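Room Care Basics, Handout 2: Whiteboards
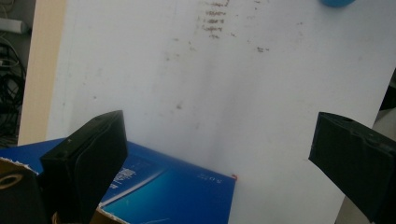 Ement College, Facilities and Teaching Rooms Team

Smudges, scuffs, old residue. Faint brownish-gray streaks near the top, could be handwriting half rubbed out, could be something dried on. Treat both the same way to start.

Order of work
- move anything leaning on the board first (boxes, usually). Don't wipe round them
- dry cloth, top to bottom, whole width
- then damp cloth, small patches. Streaks and single dark spots last
- dry again strait away

Gray shading: check from the side before scrubbing. Some of it is only the light. Matte boards look uneven even when clean, and hard rubbing makes it worse.

Spray: Jurnon, 30 ml made up to 100 with water. On the cloth, never on the board. Ifans pads are for glass only, keep them off matte surfaces.

Cables near the board: keep the cloth wrung out, no drips down the side. Dont pull cables out to reach behind. Report it.

For next time: try it on the board in room 502, write down which marks came off dry and wich needed the spray. Half a page is plenty. Read the Grorton sheet on cloths too, both sides.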